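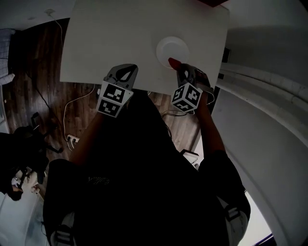
Photo: Vlasta Vlček, Stiltgate table study

4.2 Does the plate decide where things go?

The claim we set out to check is an old one in the writing on household order. Šimek puts it most strongly: once a plate is on a table, it becomes the centre of the surface, and whatever is put down afterwards is put down in relation to it. The Tunbridge survey repeats the claim and adds a diagram. Neither source says what would count against it, and we had trouble finding a version of the idea that could fail.

Take the simplest case, a single round plate on a plain white tabletop. A small red object is brought to the rim. On Šimek's reading the rim has drawn it in. A duller reading is that the plate is nearly the only thing on that part of the table, and a small thing handled near it will be near it wherever it ends up. Both readings fit equally well. A closer look at the table cannot settle the matter, and we doubt that a larger pile of similar tables can either.

Our own records run to 1,286 entries, each noting one small item, the surface it was set on and the nearest other thing. After removing entries where the surface was missing or unreadable, 1,264 remained. In 247 of these the item was put on a plate or touching one. Šimek's followers would probably call that a strong showing. We would point out that the same notes include many tables laid for a meal, where putting things on plates is what everyone has come to do. Once those are set aside, the share falls far enough that we would not want to build a theory on it.

There is also the question of what else is standing on the table. The Tunbridge diagram has a plate and nothing more. Real tables gather books, letters, keys and chargers, and these are left out of the account as clutter, as though the person at the table could not see them.

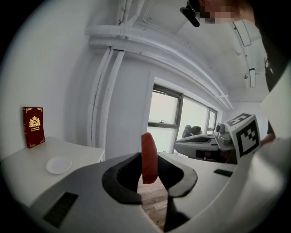 Figure 3. Small round plate towards the front of the white table; dark red hardcover book with gold ornament propped upright near the back.

Figure 3 shows the difficulty well enough. The plate is empty and fairly plain. The book is upright, dark red, with gold corners and a crest on its cover, and to our eyes it has the better claim to be what one notices first. If the centre of a table is whatever draws the eye, then the book is the centre. If it is whatever things are put on, then the plate wins because it is a plate, and the claim says little more than that. Šimek moves between the two meanings, sometimes within a paragraph.

We tried asking. The 40 people who took part were told to point to the middle of a table with a plate and a book on it, with no further guidance. Most pointed to the actual middle. Several wanted to know what we meant, a fair question, and one we could not answer without giving the game away. We report this for completeness and draw nothing from it.

A weaker claim may survive. A raised rim is a clear edge on an otherwise even surface, and people may use such edges when they have no other reason to choose a spot. The Satell notes on tray use, collected in October, hint at something of the kind — though trays are carried and plates mostly stay put, so the likeness should not be pushed far. Testing it would need plates without rims, rims without plates and a good deal more patience with empty tables than the present records show. Section 4.3 turns to books and other upright things.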